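How a Trail Gets Its Signs

A hiking trail is a path that people have agreed to look after. The path from Sornden to Dremutden crosses fields, a forest and one low ridge. It has 126 signs and painted marks. Each one has a job.

There are 2 kinds. A signpost stands where paths meet. It has arrows, and each arrow gives a place name and a walking time. A blaze is a painted stripe on a tree or a rock. It has no words. It tells you that you are still on the right path.

Walking time is worked out from distance and climb. A flat mile takes less time than a steep mile, so two arrows with the same distance can show different times. The times do not include stops for lunch.

Blazes are painted at the eye level of an adult. In the forest they can be up to 80 yards apart. Near a bend they are closer together. The paint must contrast with the bark — white on dark trunks, blue on pale ones. 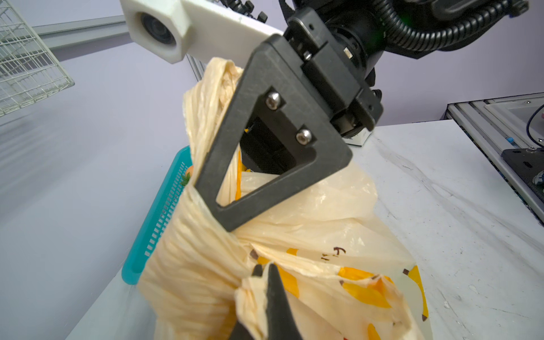
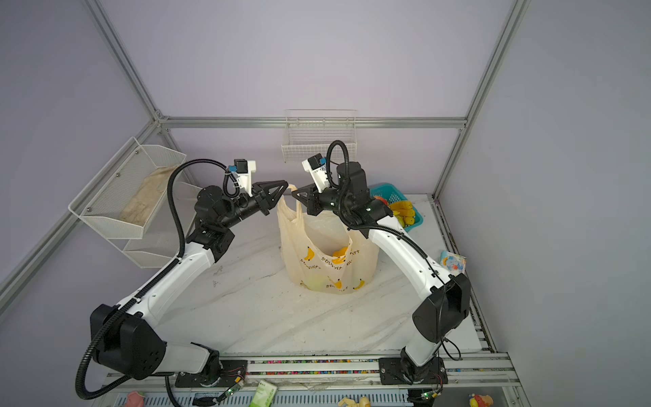

Brândușa Bucur would add that a missing mark matters most at a fork. If you pass a fork and see no blaze after a few minutes, she says, walk back to the last one you saw and look again. Guessing takes people farther from the path, and the next sign may belong to a different trail.

Marks wear out. Sun fades the paint, bark grows over it, and trees fall. On this trail every mark is checked in October, when the leaves are thin and the trunks are easier to see. Old paint is scraped off before new paint goes on.

A map shows the same trail as a dashed line. Match the bends on the map to the bends under your feet. The small triangle on the ridge is the Wodon viewpoint, the highest point of the walk.

3 comments | 14 shares
Contact | © 2019 Sornden Trail Pages | Back to top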